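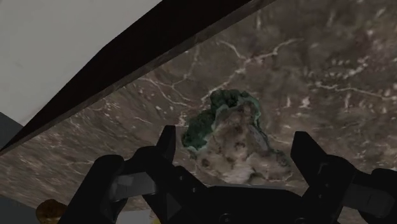
"Rocks are horrible," Covadonga Llorente tells me cheerfully, before I've even got my coat off. "A mug has a handle. A rock just has lumps!"

I'd come to the Zarnetby workshop to hear about the sorting arm she and Irfan Wijaya are building to tidy a mineral collection she inherited from her uncle (966 specimens, most of them in shoeboxes). Irfan does the simulation side, on a second-hand PC under the bench, and he's very fond of it. "I can drop a virtual rock 42 times before breakfast and not chip anything," he says. He gave the simulated table a veiny brown marble top, which Covadonga thinks is showing off.

The bit they argue about is the approach. Irfan likes the fingers wide open for as long as possible, one either side, and only then a slow close. Covadonga would start narrower. "He's scared of the green ones," she says, meaning the specimens with a crust on them. "Well, yes," says Irfan. "You told me they crumble!"

The real arm is still in bits, I should say. One motor is on its way back to the seller and the wrist bracket has been reprinted 19 times (Irfan keeps the failures in a biscuit tin). They're hoping to lift something by December. I asked which rock would go first and got two different answers, so I had another tea and left them to it.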